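Seating > Dining and Side Chairs > Upholstered

Illby Side Chair

The Illby is an upholstered side chair with a shaped wooden frame and a fabric back. It is sold singly or in pairs. It works at a dining table, beside a desk, or in a hall or bedroom where a chair gets light daily use.

The chair comes from Zariņš, a workshop that has supplied Cekotero with seating for several seasons. The back frames are cut, shaped and finished before the upholsterer gets them, so the finish continues a short way under the edge of the fabric. If the covering is ever replaced, there is no raw line showing around the opening.

The top of the back is not symmetrical. It starts with a small curled point on one side, drops into a curve, turns over in a scroll near the middle and climbs to a broad, rounded crest on the other side. Customers who order a pair often ask whether the two chairs can face each other. They can. We stock the frame in both directions, and a pair is sent as one left and one right unless you ask for two the same.

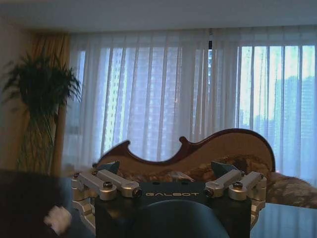
Frame color is a dark reddish brown. The standard fabric is a pale beige-tan that looks lighter near a window and somewhat warmer under lamps in the evening. If you are matching it to curtains or a rug, order a swatch first and look at it in the room where the chair will stand. Swatches are free and go out by regular mail.

The seat height is 18 inches, which suits most dining tables. Please measure the space under your table apron if the table is an older one. The chair has no arms.

Ordering

Item number for the standard fabric is 802. Item number 800 is the same chair supplied in plain muslin, ready for your own fabric. We do not cut or sew customer fabric here, but Pivville Upholstery takes this work and already has the pattern for the Illby. Contact them directly for yardage and a quote. Patterned cloth takes more than plain cloth on account of the shape of the top.

Price is $367 per chair in either version. Delivery is extra and is worked out at checkout by zip code. Chairs ship fully assembled, one to a carton. Keep the carton until you have looked the chair over, and report any damage before you throw the packing away.

Care

Dust the frame with a soft dry cloth. A slightly damp cloth is fine for fingerprints, followed by a dry one. Do not use spray polish near the fabric edge, as it can leave a mark. Vacuum the back and seat with a brush attachment on low suction. Blot spills right away and do not rub. Strong sun will fade the fabric over time, so turn or move the chair now and then if it stands by a window.

The muslin version is out of stock until August. The standard version is available now.

Cekotero Furniture | Contact us | Delivery and returns | Back to top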